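Lestska log, perception edition. I promised a thread on why our width estimates were garbage on see-through plastic, so get coffee, it's long

Quick recap for new folks: Lestska is our little toolkit that takes hand-held gripper recordings and turns them into something a policy can learn from. Wrist view in, finger pose and opening width out. That's the pitch. The details are where my December went

So, the container problem. On mugs and cardboard boxes the tracker is fine. Put a frosted food box on a white table and the segmenter just shrugs. The table comes through the walls, the walls look like table, and the mask ends up as a wobbly outline of the blue rim and not much else

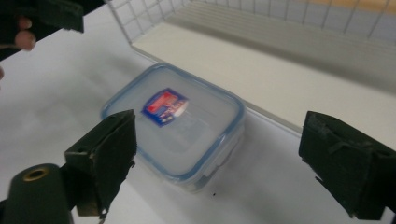

Yusuf: is it really the mask though? I had the same wobble on drinking glasses and it was auto exposure the whole time. White table pushes everything up and your edges wash out. Lock it and rerun before you retrain anything

OK so I grumbled at that reply for a bit and then did it. Locked exposure, same segmenter, same weights. The rim got a LOT steadier. The walls are still mush, but mush that stays put from one frame to the next, and the smoother can work with that. Thank you, annoyingly good advice

Which got me thinking about what we even need the mask for. Planning only wants two things before contact: where the rim is and which way the lid faces. The rim is tinted, the label is dark blue and red, and both survive on a white background. Why was I fighting for a perfect outline of a wall you can see through??

New version: fit a rounded rectangle to the rim, use the label to break the symmetry (a lid this close to square looks almost the same every quarter turn), throw out the rest. 26 lines of code replaced a module I was weirdly proud of. RIP

Numbers, because someone will ask. I hand-checked 400 frames. Lid heading used to flip by a quarter turn in a bunch of clips, and now it flips in 4 frames total, all of them with a finger right over the label. I can live with 4

Next headache is the part after the grasp. The minute a box gets tilted between the fingers, "lid faces up" is a lie, and my planner had that baked in as a constant. In two places! Past me, why 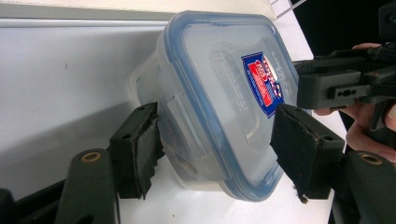

So lid direction is now a real state variable, carried through from grasp to release, and the flat-on-table case is just its starting value. The rectangle fit became a proper pose fit, with perspective. It's slower. I run it on every 10th frame and let the finger tracking fill in between, on the assumption that the object isn't sliding in the grip

That assumption is the shaky bit. Foam pads squish, and when they squish the box can rotate a little while the width reading barely moves. For now I compare the predicted rim with the fitted rim each time the slow step runs, and if they disagree too much the clip gets a slip flag. Flagged clips stay out of training until I've looked at them

Two-gripper clips add one more wrinkle: the other gripper is dark and boxy just like ours, so the finger tracker sometimes grabbed the wrong one and the width jumped. Fix was boring – our own fingers can only ever show up in certain parts of the wrist view, so I gate on that first and match appearance second

Tooling note, since a couple of you asked: labeling is in Mivus, replay and the side-by-side pose overlay are in Rekard. I tried doing it all in one notebook. The notebook is now 10 notebooks. Don't be me

Still open: lids with no label. Quarter-turn symmetry comes straight back and I've got nothing except the locking clips, which are clear plastic, so hello again old problem. If you've done pose on clear parts without a depth sensor, please yell at me in the replies

Branch is up with the exposure lock on by default. If you've got old clips with auto exposure, the loader still takes them, it just prints a warning. A long one. I was in a mood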